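Company > About Mugo

So, who are we? Mugo is a small outfit that teaches robots to do housework, and I'm the one who started it, after a few too many years writing software for machines that only ever moved boxes. I wanted to work on bathrooms. My friends thought I was kidding!

The way we do it is pretty hands-on. One of our operators takes the controls, steers the arms through a chore (wiping a sink, picking up a cloth, opening a cabinet door) and we record the whole thing, camera views and joint positions together. Then they do it again. And again, from a slightly different spot, because a robot that's only seen one starting position is a pretty helpless robot. A normal shift is 30 runs per operator, and we throw out the sloppy ones the same afternoon.

There are 14 of us now. Most of the operators came from jobs that had nothing to do with robots, and I love that – someone who has cleaned hotel rooms for years has much better ideas about a faucet than I do. New people get 17 practice runs before anything they record counts, and yes, everybody bumps the basin at first, me included.

Our first big project was Lullamik, a set of 773 bathroom demonstrations we wrapped up in December. Right now we're busy with Wondora, the kitchen one, and I'm already worried about the dish rack. If you'd like to come try the controls, drop us a line!

Contact Mugo | © Mugo, all rights reserved | Back to top
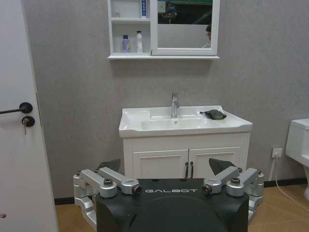

At the bathroom sink, gripper's-eye view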